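4. Setting up the microwave

Right, this is the bit I get the most messages about, so I've written it out properly this time. It covers the microwave in the Purkitden flat kitchen, the one with the Chinese labels. If you're staying in the Drirnstead flat, yours has two dials and you can skip to section 5.

1. Put it on the white worktop, with a good hand's width of air behind it. Please don't push it flat against the wall (I did that for a month and the kitchen smelt of warm dust).

2. Wipe the inside with a damp cloth and dry it. Wash the glass plate in the sink like any other plate.

3. Drop the plate back over the hub in the middle and give it a little turn with your finger. If it rocks, lift it off and try again, it's just not sitting right.

4. Plug it in at the wall. Not through the extension lead, please, that one's for the kettle!

5. Put a mug of water in and try a short burst first. The quick times are printed in a row right under the display: 10秒 is ten seconds, 1分 is one minute and 5分 is five minutes.

Caution: never run it empty. And no foil, no metal-rimmed bowls, not even the pretty Győri ones on the top shelf.

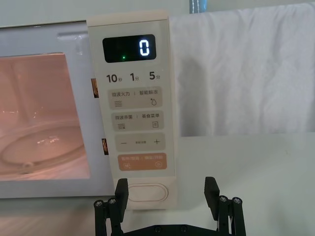
Fig. 9. Door window and control panel, display at 0.

6. Now the touch buttons. The top one, 微波火力 | 智能解冻, is microwave power and smart defrost, with wavy lines on one side and a droplet on the other. The next one down, 微波杀菌 | 美食菜单, is sterilising and the food menu. I only ever use the top one, but Lorena Painemal swears by the menu, so have a play.

7. For defrosting, weigh your food before you start. A 500 g pack of mince is my usual, and I break it up with a fork halfway through.

Note: the Perura soup tubs in the freezer weigh 610 g with the lid on. Take the lid off before heating, and stir well before you eat, as the middle stays cold for ages.

8. When you've finished, leave the door open for a couple of minutes to let the steam out, then wipe up any splashes while they're fresh.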